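Workshop tips: looking after a small bench arm

Wipe the rails on the Zuteo every Friday with a dry lint-free cloth. Skip the spray cleaners, which leave a film that holds dust.

Grease the base bearing after 3000 cycles. Use a pea-sized dab and run the arm slowly through its full travel before you put the cover back.

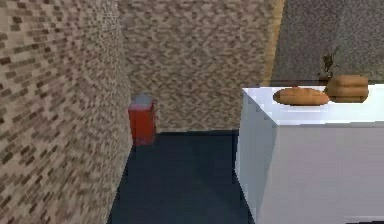 Check the cable at the elbow next. If the jacket has gone shiny, loosen the clip, slide the cable up a little and tighten it again by hand.

Driss Saber adds: write the home position on tape inside the cover. His reads 2814. If yours drifts after a restart, look at the set screw on the motor pulley before you touch the software.

Spare belts are part 108 from Wuyts. Order two.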